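# Equipment Plan for the Board Insertion Cell

Arvid Hovland, project report, 12 Jan 2022

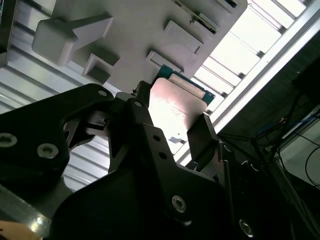

*Photo: Arvid Hovland, wrist camera, Stembridge lab*

The job is to put small circuit boards into slots on a gray fixture panel. The black gripper holds a pale card between its fingers while we work out the approach angles. My part of the project was the budget: what we have to buy for a second cell, what we can share, and what can wait until next year.

## What we already have

The arm and its controller stay where they are and are not in my numbers. The aluminum frame profile was left over from the Pryor project, and there is enough of it for the second cell if we keep the same footprint. I measured it twice. We are short on corner brackets.

## What we need to buy

| Item | Quantity | Supplier | Priority |
|---|---|---|---|
| Finger plates, black, machined | 9 | Drernton | High |
| Wrist camera and mount | 1 | Covolance | High |
| Corner brackets | 21 | Drernton | High |
| Fixture panel, second copy | 1 | in house | Medium |
| Cable sleeves and clips | 1 kit | any | Medium |
| Spare hex socket screws | 1 box | any | Low |

The finger plates are the main running cost. Drernton quoted $183 for the full set, with delivery in some 30 days. A rush order costs more and I did not include it. If we order in January the plates get here before the second cell is wired, so there is no point in paying extra.

Covolance sells the camera with or without the mount. I picked the version with the mount. Making our own would save a little money, but the shop is booked and the last homemade one had to be redone.

## Things that changed the plan

My first draft had no line for cable sleeves. The cables near the frame hang in loops, and I don't want the same layout in the second cell. The kit is cheap – it was just missing from the list.

I also took out a second gripper body. We can move the one we have between cells until testing starts on both. Swapping it means undoing the screws on the plates, so the box of spares stays in.

## Still open

- Written quote from Covolance, camera with mount
- Whether Stembridge pays for the brackets or we do
- Material for the second fixture panel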